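The sock sorters of Landik 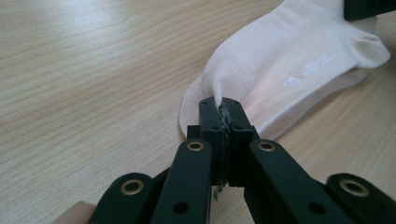 A white sock held at the toe by a hand-held gripper at the Landik laundry.

The morning shift at Landik starts at 6, and for years it started with socks. The laundry washes for care homes and two hotels, and every pair was matched and folded by hand.

Since August, four of the 20 staff on the folding floor have spent half of each shift with grippers made by Zorna. They pick up a sock, lay it straight and fold it, and the movements are recorded. The recordings are used to train a folding machine due next year. One week produced 2,622 of them.

The work is slower than folding by hand. Thin knits slide, and the pads on the jaws wear and have to be changed. Staff say their wrists ache less but their shoulders ache more, so turns are now kept to 20 minutes.

Pay is the same for both jobs. Landik has promised no redundancies for 2 years - the union wanted more than that. Some of the folders expect to move to packing. Others have asked to be trained on the machine, and the first places have gone to those already using the grippers.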